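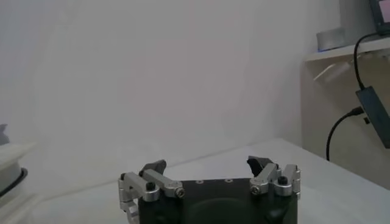
*One of the white tables at the Brotgate open day, October.*

I went for the bread and stayed for the steamed buns! Brotgate opens its test kitchen to visitors once a year, and the place was packed by ten in the morning (500 tickets, all gone, according to Isabelle Boychuk at the door). Most people headed straight for the ovens. I followed Sheldon Robichaud into the steaming room at the back, and I'm so glad I did.

It's a plain room, white walls and white tables, and I liked it right away. Sheldon has been testing bun recipes here for 3 years and is now on number 69, a milk dough with a little rice flour in it.

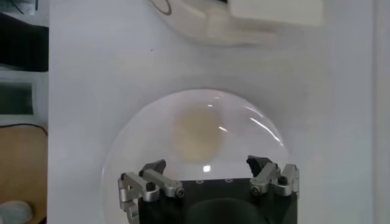
He says people lift the lid far too soon. At home he turns off the heat and waits a few minutes before he even thinks of looking, and I scribbled that down, as mine always come out wrinkled. A see-through lid is a big help, he says, even once it fogs up.

I also asked about pots. I had pictured tall bamboo stacks, but a small electric steamer like the one on the table does fine for a family. Steel insert, lots of little holes in the bottom, plug it in and go.

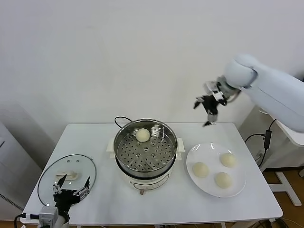
Give each bun plenty of space, too, or they'll stick together as they puff up. Wissam Abou Jaoude, who was standing next to me, wanted to know about freezing them, and yes, you can, once they're cooled all the way through.

After that it was the flour store, then coffee in the yard. I bought a bag of the Doucet flour and the recipe sheet, and I'm making a batch tonight.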